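Coltmont Users Forum > Faults and safety > Hand stalls at the waybill station

truvc_tech
Our hand has started throwing fault 409 when it reaches over the mat. The fingers stop where they are and the arm holds position. It happened 2 times this morning. Fingers are grey with silver knuckles, clear film around the back and wrist to keep dust out.
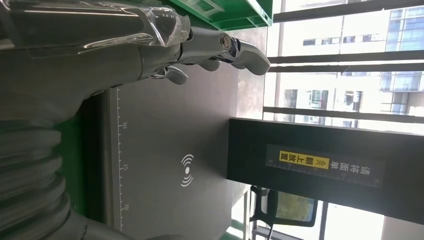

Reply 1 – pallet_jo
I'd pull that film off first. It's crinkled and loose, and it can work its way into a joint. Ours at Clullau did that in July.

Reply 2 – greybox47
Disagree. 409 on ours was the wrist cable rubbing inside the bellows. Check that before you blame the wrap.

Reply 3 – pallet_jo
Could be both. Either way, lock it out before anyone puts a hand in there – a stalled finger can still close.

Reply 4 – truvc_tech
Locked out now. Film comes off first, then I'll look at the cable.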